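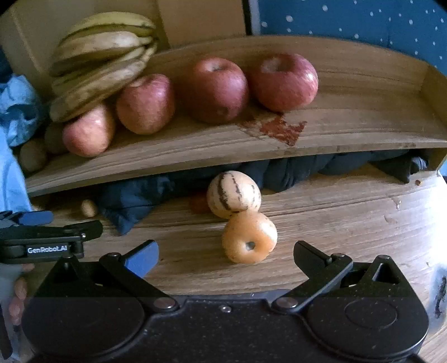
**Kovby Planner, single-team license**
Reviewed by Roxana Mosquera, Apr 3, 2025

I do the purchasing for a small group that records hand tasks with hand-held grippers, mostly food and household items on a tabletop. Until last winter the budget lived in a spreadsheet that three of us edited and none of us trusted. In December we paid for Kovby Planner, which is sold as a budgeting tool for labs and small automation shops. I have now used it for one full purchasing round, so this covers setup, daily use, and what it missed.

**Price and setup**

The license was $300 for the year. Setup took an afternoon. You enter each station as a parent item and then hang equipment under it: grippers, mounts, tables, lights, storage. Importing our old sheet worked except for the supplier column, which came in as one long text field and had to be split by hand. If your supplier names have commas in them, clean those up first.

**What works**

The part I use most is the split between capital items and supplies. A pair of grippers goes in once and gets a replacement date. Finger pads, screws, and props go in as recurring lines with an interval you choose. Before this, props were a single vague line called "misc." Now fruit has its own line, which is fair given how much of our work is apples and bananas in a tray and melons on the table. Real fruit bruises and has to be bought again. I set the interval to nine days and the yearly total came out higher than the two shelving units we had been arguing over.

The station copy feature is also good. Once one station is entered properly, you can duplicate it and change only what differs. When we were deciding between a third and a fourth station, I had both totals in a few minutes. The fourth station would have added $728 in tables, cloth, lighting, and trays before any grippers, and that settled it for this year.

Lead times are handled well. Each item can carry a wait in days, and the calendar shows the last safe order date. We had a 24-day wait on replacement mounts from Bruka and the tool flagged it before I had thought to check.

**What doesn't**

Shared equipment is awkward. If two stations use the same spare gripper, you either list it twice or put it in a separate group that doesn't show up in either station's total. Dayana Guzmán, who runs our sessions, made a dummy station called "Shelf" and we keep spares there. It works, but the reports look odd.

There is no place for operator time. For us that is the biggest cost by far. Hand-held tools are cheaper to get started with than arms, but somebody has to hold them for every recording, and a plan that only lists hardware makes the whole thing look cheaper than it is. We still keep hours in the old sheet.

Export to PDF drops the notes column. I wrote to support and was told to use the CSV export, which keeps it.

**Compared with the others we tried**

Waltden has a similar tool with a better shared-items page, but it charges per user and we have seven people who need to look things up. Arboleda's version is free for one project. I would start there if you have a single bench and aren't sure you will add another. It has no lead times, and you will notice that the first time an order is late.

**Should you buy it**

Yes, if you have two or more stations and regular supply costs. For a one-time purchase of a pair of grippers and a table, a spreadsheet is enough. Put the consumables in early and be generous with them. Our first estimate for pads and produce was low by around half, and I only corrected it after the second month's receipts were in.

We are renewing for another year. I have asked about shared items and will update this review if that page changes.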